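Barville is a workplace review website on which staff rate employers without giving their names. It lists 1,650 firms. Its owner, Bajwa, says every review is checked by a person, but has never explained how.
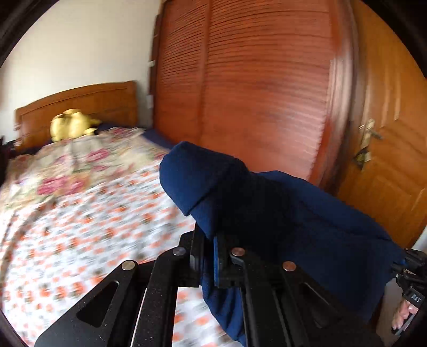
Maintained by: Kudden Work and Pay Group

Critics doubt the scores. In June the pay researcher Lucyna Śliwiński looked at 200 reviews of the software firm Mulix and found that 182 gave full marks, many in near-identical wording. Mulix denied asking staff to post. Bajwa later removed 11 of the reviews and left the firm's rating unchanged.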